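Search this blog
Search
Newer post Older post

The shelf in the hallway, a progress report

May 19, 2026

I have now owned the shelf for longer than I owned the car it came home in. It has been up for 9 days of that time, in total, spread over three attempts. The rest of the time it has leaned against the hallway wall with its face turned in, like a kid sent out of class.

The shelf is from Gorby, the discount place out past Tustden where you go in for a bath mat and come out with a canoe paddle. I paid 55 dollars for it in December, which felt like a bargain until I added the drill bits, the better drill bits, the stud finder, and the tub of spackle. I have kept the receipts in a drawer. I don't open the drawer.

Attempt one was in January and used the plastic anchors that came in the bag. They were the color of old teeth. I drilled two holes, pushed the anchors in, hung the shelf, loaded it with cookbooks, and went to bed feeling like a person who does things. At three in the morning there was a noise, and in the morning there was a shelf on the floor and a cookbook open to a recipe for collapsed souffle. (All right, it was lentils. But it was open.)

Attempt two involved the stud finder. I have read that these things work by sensing changes in the density of the wall. Mine works by beeping whenever it is lonely. It found a stud behind the light switch, a stud running sideways, and a stud in my left forearm. I picked the spot it seemed surest about and drilled into what I can only describe as nothing. Then more nothing. The bit is a long one and I got all of it in.

My house was built by a firm called Wysocka, and there is a streak of individual thinking in the way they did the walls. Some are plaster. Some are drywall over plaster. One, in the bathroom, seems to be paneling over a window, and I've decided not to pursue that. The hallway wall is drywall with a gap behind it, then something gritty, then my neighbor. 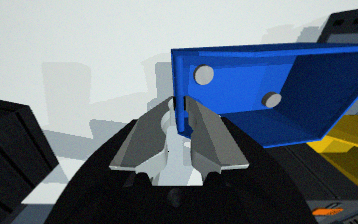 Brackets were where I should have put my money from the start. The two that came with the shelf are thin little L shapes that flex if you look at them with any feeling, and I had been hanging the complete works of everyone on them while blaming the wall. So I went looking for better ones, and it's a bigger world than I was ready for. There are brackets that fold, brackets that hide, and brackets in a curly iron style for people who would like their hallway to look like a saloon. What I wanted was something like that bright blue one, a bent channel with a proper flat plate, in a color that makes no effort to blend in. If a bracket is going to hold up 20 years of cookbooks it should be allowed to be seen doing it. I went to three stores and was offered black, white, and something called oatmeal.

In the end I bought the black ones, from a little hardware outfit called Jimunine that still sells screws out of bins. The man at the counter asked what kind of wall it was. I told him. He put down his coffee and went to get somebody else.

Their joint ruling was that I should quit trusting the wall altogether, screw a long board into whatever real studs I could find by knocking, and hang the brackets off the board. This has been done. It took most of a Saturday and I knocked on the wall so much that my neighbor knocked back, and for a minute or two we had a sort of conversation going – mostly me apologizing in taps.

The shelf went back up last week. I have put one cookbook on it, a slim one about toast. It has been there for four nights. I am thinking of adding a second, maybe the soup one, but I don't want to rush anybody.

The spackle is still good, if anyone local needs some. I bought the big tub.

3 comments

plasterandregret
We have a Wysocka house too. Wait until you try to hang a mirror.

soupseason
Put the soup one up! Live a little!

hallway_neighbor
I thought you had woodpeckers.

Leave a comment

Get new posts by email. 218 people already do. Unsubscribe whenever you like.

This site uses cookies to remember your preferences. Accept Manage settings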